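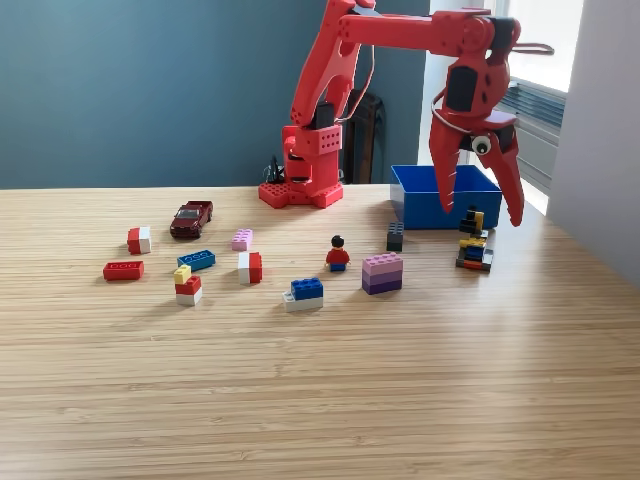 Arbridge United play their home games on a field that slopes toward the river end, and visiting teams have complained about it for as long as there has been a league to complain to. In May the club won promotion on that field with a 2-0 win over Gajewski, in front of 381 paying spectators. It was the largest crowd the ground had taken since the old stand came down. Shadi Fakhoury, who coaches the side, went over the first goal with me at a pale wood table with stripes of grain running along it, using salt packets for the back four and a sugar packet for the ball. The salt packets were pushed up to halfway. The sugar went over the top of them.

"We worked on that ball all winter," Fakhoury said. "Their center backs were good in the air but they didn't like to turn. So we made them turn."

Promotion moved Arbridge into a division where most clubs pay their players something. Arbridge pays travel and, for away games of more than two hours, a meal. The squad includes a roofer, two high school teachers, a dental technician and a goalkeeper who works nights at a bakery and comes to Saturday training straight from his shift. Fakhoury played eight seasons as a holding midfielder before his knee gave out. He took over the team when it was second from bottom and had lost its previous six.

His first change was to the training schedule. The club had been meeting three evenings a week, and attendance was poor at all three. He cut it to two and told the players that anyone who missed both would not start. In his second week he left out the captain under that rule, and Arbridge lost 4-1. The captain has missed one session since.

The second change was how they defended. Arbridge had always sat deep at home, partly because of the slope, which makes it hard to get out once you are pinned at the river end. Fakhoury moved the line up twenty yards and asked his goalkeeper to cover the space behind it. There were some ugly afternoons. Against Vusen the keeper was chipped from the center circle, and the same forward tried it again ten minutes later and hit the bar.
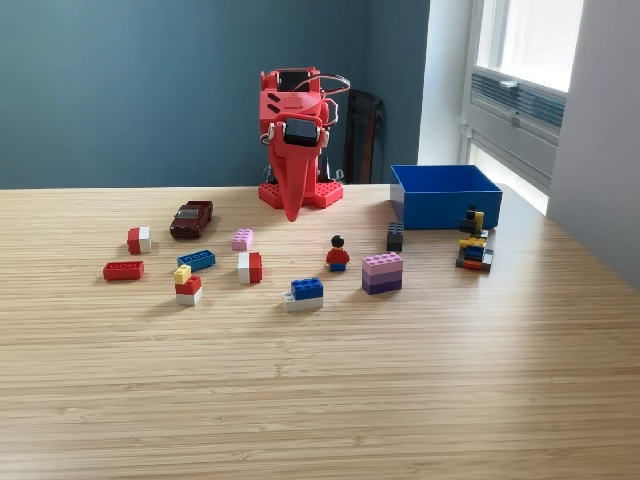
By midseason it had started to hold. Arbridge went nine games without conceding more than once, and the forwards, who were now winning the ball closer to goal, began to score. The left winger finished with fourteen. He had scored three the year before, two of them penalties.

The hard part has been the money. A season in the new division means longer trips, a higher league fee and a requirement that every ground have covered seating for 200. Arbridge had benches for half that and no roof. The league gave the club until the first home game to fix it, and the work was finished four days before kickoff. The seats were bought used from a hockey rink that was closing and are two different shades of blue. The roof covers most of the back rows and drips on the front one.

Results so far have been mixed. Arbridge lost the opener 3-0 away to Venik, a club with a full-time fitness coach and a bench that would have walked into Arbridge's first team. They drew the next two and then beat Vusen at home by a single goal, a header from a corner in the eighty-eighth minute. The crowd that day was 293, which is down on the promotion game but well up on this point last season.

Fakhoury thinks the high line will have to come back a few yards. The forwards in this division are quicker, and two of the goals at Venik came from the kind of pass his own team had used to go up. He has been trying a back three in training, with the dental technician dropping in from midfield when the ball is lost. The players are not sure about it yet. One of the teachers told me he spends most of the session looking over his shoulder.

"They'll get it," Fakhoury said. "Or they won't, and we'll go back to four. I'm not married to it."

He is more worried about the squad's size. Eighteen players were enough last year, when the schedule had gaps in it. This season there is a run of five games in sixteen days before the winter break, three of them away, and the roofer has already said he can't make one of the trips. The club has registered two teenagers from its youth side to fill the bench. One of them, a right back, came on for the last quarter of an hour against Vusen and was booked within a minute for pulling a shirt.

Venik come to Arbridge for the return game in the spring. They have already asked the league for the measurements of the field.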